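How to Vet a Mission Trip Before You Send Money

I've read a lot of mission trip brochures, and most of them skip the parts I care about. Before your church signs up for anything in July, do some checking.

Start with the budget. Ask for it line by line. Last year one agency quoted us 47 dollars a day for "field costs" and couldn't say what that covered. If you don't get a written answer, walk away.
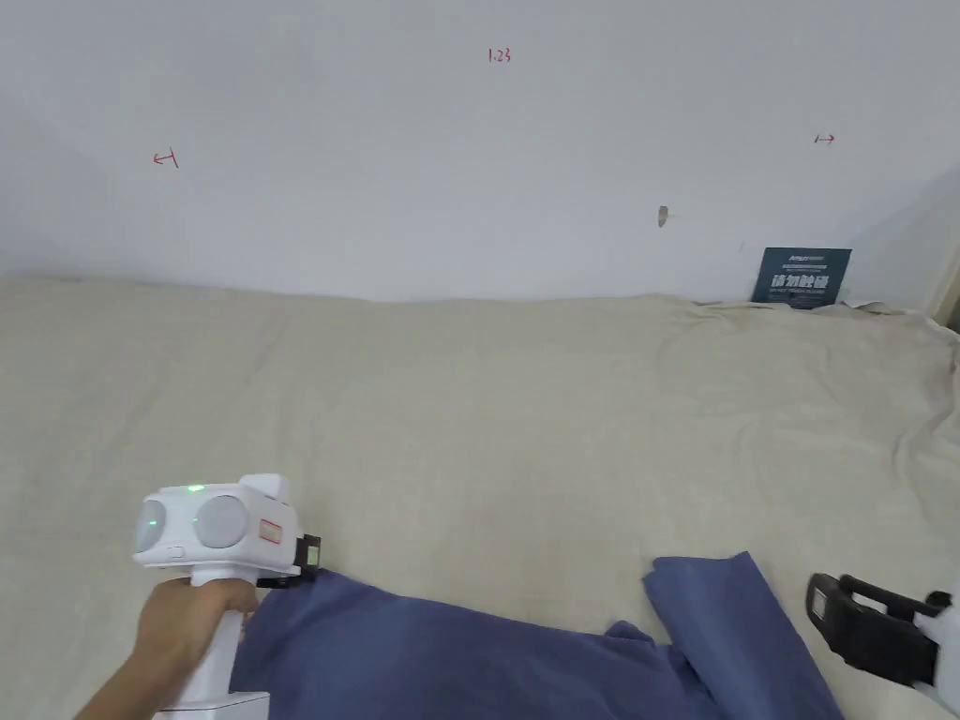 Next, call the host church yourself. Skip the reference the agency picked. Ask what they requested and whether they want 24 visitors at once. Plenty of pastors would take six who can stay longer.

Then read the refund terms. Thirty days' notice is common. Some groups keep the deposit no matter what.

Online training like Skillcombe is fine for packing lists. I wouldn't count it as preparation for sitting with sick people.

Updated May 2, 2019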